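Our regular letter on small company shares goes out today, 7/30/25, and I begin with a matter which several readers wrote to me about since the last one: the dividend of Jorska, and why the share price went down on the morning when the company announced that it would pay more.

Let me first repeat the facts, as they stood in the half-year report. Jorska raised its interim dividend to 18 cents per share, from 13 cents one year before. Sales were a little higher, profit before tax was almost the same. The share opened at 100 and finished the day at 96. Many people who hold the share for income were surprised, and one reader asked me if somebody knew something that the rest of us did not know. I do not think so. I think the explanation is on page four of the report, in the cash flow table, and I would like to go through it slowly.

A dividend is paid from cash. Profit is an accounting figure, and it can be quite different from the cash that came in during the same six months. In the first half of this year Jorska reported a normal profit, but the cash from operations was smaller than the dividend which the board has now promised. The difference is explained by two things. The company's customers are paying later than before, so receivables grew. And the stock of finished goods also grew, which the management describes as preparation for the autumn.

Both of these can be innocent. Late payment may be a question of a few big invoices which fall on the wrong side of the closing date, and a bigger stock is useful if the orders come. But an investor who reads the table on the morning of the report can't know this yet, and he sees a company that will pay its shareholders partly with borrowed money. Some investors don't like to wait for the answer. They sold, and the volume was not even very large, because this is a share where a few sellers are enough to move the price.

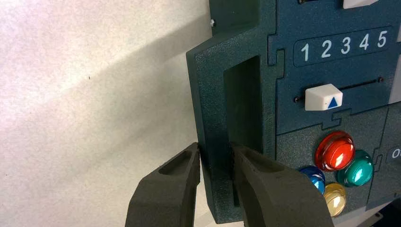
I looked also at the debt, because this is the next question. Jorska has a bank loan which must be renewed in March. The report says only that talks with the bank are "progressing in a constructive way," and this is a sentence I have read in many reports, good ones and bad ones. The interest on the present loan is fixed at a level from a cheaper time. The new loan will almost certainly cost more, and I did not find any estimate of this in the text. If you hold the share, I suggest that you send the question to the company before the next shareholder call. They usually answer letters from private holders, although it takes some time.

My own opinion is that the higher dividend was a mistake in timing, but not a sign of trouble. The board could have kept the old amount and waited for the full year. I suppose that they wanted to show confidence, and the market took it the other way. I keep my position and I don't add to it.

**Eller and Lammers: two ways to use the same money**

The question of Jorska made me compare two other companies that we follow, Eller and Lammers. They are of similar size, they sell to similar customers, and both finished the half year with more cash than they need for daily business. What they do with it is quite different.

Eller buys back its own shares. It has done this in small steps, a little in each month, and it doesn't make much noise about it. The number of shares goes down slowly, and each remaining share has a right to a slightly bigger part of the profit. For the holder nothing arrives in the account, so it is easy to forget that it happens at all. I like to check two points with a buyback. The first is the price paid: a company that buys only when its share is expensive does a poor service to those who stay. Eller bought more in the weak months than in the strong ones, and this speaks for the management. The second point is whether new shares are given to the directors at the same time, so that the total number does not really fall. In the case of Eller some shares were given, but fewer than were bought back.

Lammers pays everything as a dividend. Its policy is written down in one sentence, that is, half of the profit after tax, and in a good year a special payment on top. The advantage is that a holder can understand it without any table. The disadvantage is that the payment goes down when the profit goes down, and holders who live from their dividends must be prepared for that. I was asked at our spring meeting if this makes Lammers unsafe. I would say no. A dividend that moves together with the profit is more honest than a fixed one which has to be cut suddenly after years of pretending, but it is less comfortable.

Which one is better depends much on your taxes, and here I have to be careful, because our readers live in different places. If dividends are taxed for you at once and at a high rate, Eller's way leaves more of the money working. If you hold the shares in a tax-free retirement account, this difference disappears, and you can decide by other reasons.

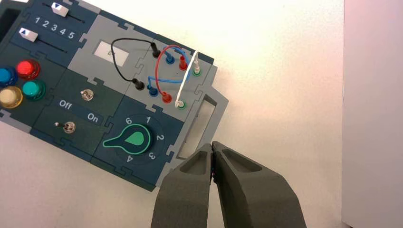

*Control board with a slider module, numbered 1 to 5, on a white tabletop.*

**Herkness: trading is thin, please use limit orders**

A short warning about Herkness. After the two largest holders agreed not to sell for the moment, there are very few shares left that change hands. On many days there is only one trade, and on some days there is none. The price which you see on the screen can therefore be several days old, and it doesn't tell you at what price you could buy or sell now.

One reader placed a market order in the morning and paid a good deal more than the last price. This is unpleasant, but it isn't an error of the broker. A market order says "at any price," and the only seller on that morning was asking a high one. Please use a limit order, write the highest price you are ready to pay, and leave it in the market for some days. If it isn't filled, you have lost nothing except a little patience. The same is true for selling, with the lowest price you would accept.

I have been asked also if the company could become private. There is no offer, and I did not find any announcement that points to one. With so few free shares the idea is natural, but I would not buy Herkness for this reason only. The business itself is solid, with long contracts and low debt, and it should be judged on that.

**Corrections and reader letters**

In the last letter I wrote that Lammers pays its special dividend together with the ordinary one. It is paid separately, some weeks later, and the two have different record dates. Thank you to the three readers who noticed it.

Several of you asked for a longer explanation of how to read a cash flow table. I am preparing one, with the numbers of Eller as the material, and it will come in the next letter if the space allows. If there is a line in the table which you always found confusing, please write to me which one, and I will try to include it.

I hold shares in Jorska and Eller myself. I do not hold Lammers or Herkness. Nothing in this letter is personal advice, and before a larger decision you should speak with somebody who knows your whole situation.

Hyun-seo Noh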